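多层次争议解决条款的起草与适用
讲者备注(Primo Farina,Brastwood商事法律培训中心,三月场)
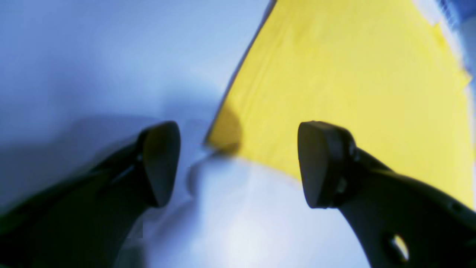 本讲讨论商事合同中的多层次争议解决条款,即当事人约定在提起仲裁或者诉讼之前,应当先行协商、升级磋商或者调解的条款。此类条款在供货、工程和技术服务合同中已相当常见,其文字却往往沿用旧范本,签署时少有人细读。本讲所称“前置程序”,仅指仲裁或诉讼之前的约定步骤,不包括仲裁庭或法院在程序进行中组织的调解。请听众先注意术语的边界:协商、调解与仲裁在教科书上各有定义,如同图中黄色的织物与浅蓝白色的表面,颜色一望即可分辨;到了具体合同里,“友好解决”“妥善处理”“提交双方认可的机构”之类措辞混用,分辨就要依靠解释规则,结果也难以预测。讲到此处稍作停顿,请听众翻至讲义中的条款对照页。

开场说明

代表Brastwood向各位致意。说明讲义所附条款均已隐去交易信息,仅供研讨使用,不构成针对具体事项的法律意见。各位所在法域对前置程序的性质认定可能不同,引用讲义内容时请自行核对现行规定及仲裁机构的有效规则。

提问安排在每部分结束之后。涉及在办案件的问题,请不要在会场陈述当事人名称及案情细节。

案例背景:Kelo与Serra的设备供应合同

案例在全讲中反复使用,应讲得慢一些。

Kelo为买方,Serra为卖方,合同标的为一条包装生产线,项目代号Vateo。合同约定分期交付、分期付款,并在末尾设有争议解决条款,原文大意为:因本合同产生的争议,双方应当友好协商;协商不成的,由双方高级管理人员会谈;仍不能解决的,提交调解;调解不成的,任何一方可以提交仲裁。

条款读来完整,层次也清楚。但它没有写明协商从何时起算,没有写明“高级管理人员”指何种职级,没有指定调解机构或调解员的产生方式,也没有说明一方不参加时另一方应当如何处理。

设备验收未通过以后,Kelo的采购经理与Serra的客户经理通过电子邮件交涉了很长时间。邮件内容涉及更换部件、延期付款和现场派员,间或提到“希望双方友好解决”。其后Kelo直接申请仲裁。Serra提出异议,主张高级管理人员会谈与调解均未进行,仲裁申请应予驳回或者不予受理。

请听众暂不判断结论,先记下本案可能争执的问题。

问题之一:前置步骤是否具有约束力

应当向听众说明,“应当”二字本身不能解决全部问题。裁判者通常考察条款用语是否具有强制含义,步骤是否足够确定,以及当事人是否把完成该步骤约定为行使下一项权利的条件。

用语方面,“可以协商”“争取通过协商解决”一般较难解释为强制义务。“应当先行”“未经某步骤不得申请仲裁”则明显较强。范本中常见的“双方应当友好协商,协商不成的提交仲裁”介于其间,不同裁判者的理解并不一致。

确定性方面,重点看义务能否被客观核查。如果条款写明由一方发出书面争议通知,收到通知后七日内举行会谈,并写明出席人员的授权要求,裁判者便有依据判断该步骤是否完成。反之,如果条款仅表达善意愿望,即使使用了“应当”,认定违反也存在困难。

Kelo与Serra的条款,协商部分较为宽泛,高级管理人员会谈部分稍具体,调解部分缺少机构和程序。起草者当时也许认为写得越简略,日后越有回旋余地。争议发生之后,余地成为双方都可以援引的理由。

此处可能有人提问:一项步骤不够确定,是否导致整个条款无效?回答时应谨慎。一般而言,应当区分前置步骤的效力与仲裁协议本身的效力。前者含糊,不当然影响后者,但仍应结合适用法律和条款整体结构判断。

问题之二:未履行前置步骤的后果

此部分专业性较强,建议放慢语速,必要时板书。

一种观点将前置步骤视为管辖权问题。依此观点,步骤未完成,则仲裁合意尚未发生作用,仲裁庭没有审理的基础,裁决日后也可能面临撤销或者不予执行的风险。

另一种观点将其视为可受理性问题或者程序问题。依此观点,仲裁庭享有管辖权,由其决定是否继续审理、暂停程序以便当事人补行步骤,或者在费用承担上作出反映。司法机关对仲裁庭在此问题上的判断,通常给予较多尊重。

两种观点的实际差别体现在异议提出的时间、审查主体和审查标准上。提醒听众,无论代理哪一方,异议都应当尽早、明确并以书面形式提出。实体答辩之后再提前置程序问题,很可能被认定为已经放弃。

就Kelo与Serra一案,请听众讨论:如果仲裁庭决定暂停程序,Kelo是否会因时效问题受到不利影响?讨论时间不宜过长。讨论后指出,时效中断或中止的规则因法域而异,起草时最好以书面约定处理,不能假定发出协商通知即可当然保全权利。有关约定是否有效,亦须依适用法律确认。

问题之三:何种行为构成“协商”

回到邮件往来。Kelo主张,长时间的邮件交涉已经满足协商要求。Serra则主张,邮件属于日常履约沟通,从未有人宣布争议发生,也从未启动条款规定的程序。

双方的主张均有一定道理。判断时可以关注邮件是否指明争议事项,是否提及合同条款,发件人是否有权代表公司处分争议,以及对方是否知悉对方正在启动正式程序。一句“希望双方友好解决”,在不同上下文中分量不同。

为避免上述争执,建议在条款中设置“争议通知”。通知应当载明争议的主要事实、所依据的条款和所请求的救济,并送达合同指定的联系人。通知送达后,期限开始计算。后续沟通即使中断,期限届满亦可进入下一层次。

有听众可能提出,业务部门不愿意发出名为“争议通知”的文件,担心损害合作关系。对此可以回应:文件名称可以缓和,例如“事项升级函”,但须在合同定义中写明其法律效果。名称与定义不一致,会产生新的争执。

问题之四:保密与不利使用

前置程序的目的在于促使当事人坦率交换意见。如果当事人担心让步表示在日后仲裁中被引用,会谈便容易流于形式。

起草时应当写明,为和解目的作出的陈述、提议和提交的文件,不得在后续程序中作为证据使用,但独立存在或者可从其他途径取得的材料不因在会谈中出示而受到保护。后半句不可遗漏,否则一方可能试图借会谈将既有文件“放入”保密范围。

关于前置程序是否启动、是否完成,应当允许以有限方式举证。常见做法是由双方签署简短的会谈记录,仅载明时间、地点、出席人员及未达成和解的事实。调解阶段可以由调解员或者机构出具程序终止证明,不涉及实质内容。

在Vateo项目中,Serra的一名经理曾在邮件中表示愿意更换部件。该表示究竟是履约安排,还是和解提议,双方各执一词。如合同当初约定了和解沟通的标注方式,此项争执大体可以避免。提示听众,标注本身并非决定性的,裁判者仍会审查内容。

条款起草建议

讲义所附示范条款采用四个层次:争议通知、项目负责人磋商、高级管理人员会谈、仲裁前调解。每一层次均设有起算点和届满点。请听众对照讲义逐句阅读,讲者只说明容易改错的地方。

期限宜短不宜长。层次较多而每层期限又长,会使急需救济的一方陷入被动。期限使用“日”还是“工作日”,应当在定义部分统一。跨境合同还应写明以何地的工作日为准。

出席人员应当具有和解授权。仅写“高级管理人员”不足以达到目的,因为不同公司的职级名称差异较大。可以约定为“未直接负责本合同日常履行,并有权代表该方达成和解的人员”。如果公司内部需要董事会批准,亦应约定该批准的取得方式与时间。

调解应当指定机构及规则,或者约定调解员的选任方法及选任不成时的指定机关。仅写“提交调解”,一方拒绝合作时即难以推进。引用机构名称务必核对全称,名称有误或者机构更名是常见瑕疵。

应当设置例外。申请财产保全、证据保全、行为保全等临时措施,不应受前置步骤限制。对于仅涉及无争议款项的催收,也可以考虑排除适用,但须严格界定“无争议”的含义,否则该例外会吞没原则。

应当约定一方不配合的后果。较为稳妥的写法是:一方收到通知后未在约定期限内参加会谈的,该层次视为已完成,另一方可以进入下一层次。费用方面可以授权仲裁庭在分配费用时考虑该情形。

多方合同和关联合同需要另行处理。总包合同与分包合同的前置程序如果期限不同,同一事实引发的争议可能在不同时间进入仲裁,合并审理将受到影响。建议在交易文件定稿前,由同一名律师对全部争议解决条款进行核对。

管理与归档

此部分面向企业法务,执业律师亦可参考。

Brastwood整理讲义时查阅了逾128份合同范本。其中有的正文与附件分别设有争议解决条款,内容互相冲突;有的中文本与外文本层次不一致,又未约定何种文本优先。此类问题在签署前不难改正,争议发生后则几乎没有共同修改的可能。(如有人询问范本来源,说明系参训单位自愿提供并已作脱密处理,不得披露单位名称。)

建议法务部门建立争议登记,记录争议通知的发出与收到时间、各层次期限及负责人。登记内容以程序事实为限,不宜写入对案件胜负的评价。律师意见应当另行保存,并注意适用法律对律师与客户沟通的保护范围。

人员离职时,应当核对合同指定联系人是否需要变更。通知送达至已离职人员的邮箱,是否构成有效送达,取决于合同约定与具体事实,任何一方都不宜冒此风险。

回到案例

请两名听众分别代表Kelo与Serra作简短陈述,讲者不作倾向性提示。代表Kelo的一方,应当处理调解步骤缺少机构、无法履行的问题;代表Serra的一方,应当解释其在邮件往来期间为何未要求举行高级管理人员会谈。陈述结束后,提请听众注意Serra的沉默能否解释为放弃,以及Kelo在申请仲裁前再发一封正式通知所需成本极低。

如时间允许,补充讨论以下变化情形:假设Serra在收到仲裁通知后立即表示愿意会谈,Kelo予以拒绝,仲裁庭对待Serra的异议是否会有所不同?再假设Kelo曾提议会谈,但只派出采购经理,是否满足条款要求?讲者可以陈述个人意见,但应当说明该意见不代表Brastwood的立场。

预备问答

问及前置程序能否由双方事后放弃:可以,建议采用书面形式,并写明放弃的是哪一层次、针对哪一项争议,避免被解释为对合同条款的整体变更。

问及申请仲裁时是否应当附上已完成前置程序的证明:应当先查机构规则。即使规则未作要求,也建议在申请书中以单独段落陈述,并附通知及送达凭证。和解沟通的具体内容不得附入。

问及反请求是否也须经过前置程序:条款未写明时存在分歧。示范条款已规定,基于同一事实或同一合同提出的反请求无须重复履行,请翻阅讲义相应条文。

问及诉讼条款能否照搬:不宜照搬。诉讼程序的受理规则由法律规定,当事人约定的前置步骤能在多大程度上影响起诉,须依法院地法判断。

散会前请听众将签到表及意见表交至会场入口。讲义中的示范条款可供所在机构内部使用,对外刊载须事先取得Brastwood书面同意。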